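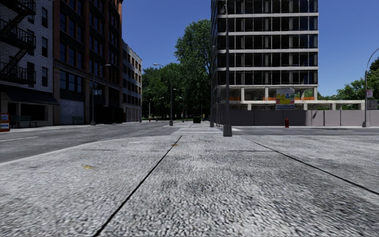 I finally got myself invited to the open day at Terness, the little company that teaches sidewalk delivery robots to get around by letting them practice in a made-up city first. Hamidreza Babaei showed me to a desk, handed me a game controller and told me to drive. So I did! Every run you steer gets saved as an example for the learning system, and they want 3,000 of them before May. My job was to get over the crosswalk and down the narrow sidewalk toward the trees — easy enough, I figured, with all that wide concrete to start on. Well, I clipped a lamp post on my first try, and Hamidreza kept the run anyway (bad ones go in a separate pile).

After 2 more goes I was getting pretty smooth, and I could have stayed all afternoon. The other visitors were mostly students from Vandavgate, and one of them had a whole debate going about whether people steer too politely to be good teachers. Coffee was free, parking was 3 dollars, and they're taking sign-ups for home drivers at the front desk.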